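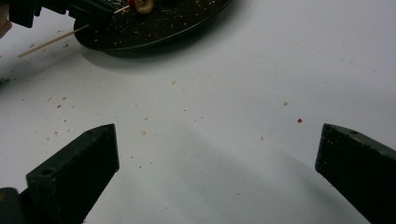

The man at the Dralline ferry office swore the island was haunted, and he swore it in the voice of someone who also sold tickets to it.

"How haunted?" I asked.

"There's a bell. Rings in November, when the chapel's locked."

"Has anybody checked the lock?"

He charged me 106 for the crossing and didn't answer. 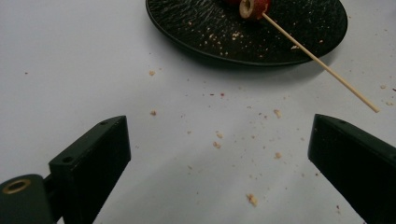

My sister had paid for the room at Ravn, so I went. The landlady told me the bell had drowned with a ship. The cook told me it had been melted down in a war. I wrote both down and believed neither. A bell can't do both, and I had my doubts it had done one.

On the second night I heard it.

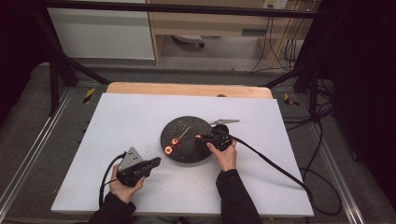
I put on my boots and walked up. The chapel was locked, as promised. I rattled the door, felt stupid, and went around the back, where a loose gutter was knocking against a drainpipe in the wind. I held it still with my hand. The knocking stopped.

The bell went on a little longer.

I told the landlady it was the gutter.

"It usually is," she said, and set down my supper.
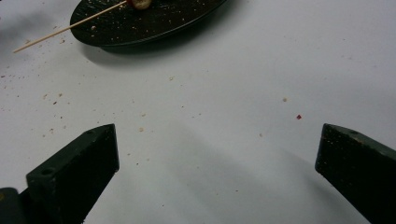
A skewer across a dark plate.

I ate and asked what time the first boat left.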